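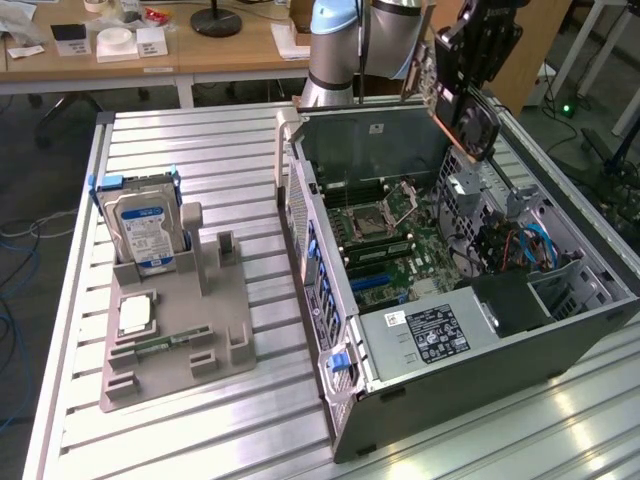
Give the Old Tower a Second Life

I will happily argue with anyone who thinks a desktop PC belongs in the recycling pile the day it feels slow. Lay the case on its side, take off the panel, and look at how friendly it all is! Memory sits in a row beside the processor socket, the socket has a lever you lift with one finger, and a hard disk can wear a plastic caddy with little tabs (blue ones, so you know where to grab). Somebody once sat down and thought about the person who would open this thing later, and I love them for it.

My own machine is an Udlow office tower I bought used for 18 dollars. I've been inside it 17 times, mostly for good reasons. The fan was the first thing I ever swapped, one Friday night at the kitchen table, and I was so pleased I took it out and put it back again just to feel the clips go.

Compare that with the slim Omden laptop I carry to work, where the memory is soldered and the bottom is glued shut. It's a lovely laptop. I can't do a thing for it.

So my plea to the people who make computers is a small one: keep the levers, keep the caddies, keep coloring the bits we're meant to touch. And if there's a dusty tower in your closet, get it out this weekend and open it up. Have a tray ready for the screws, and take your time with the cables.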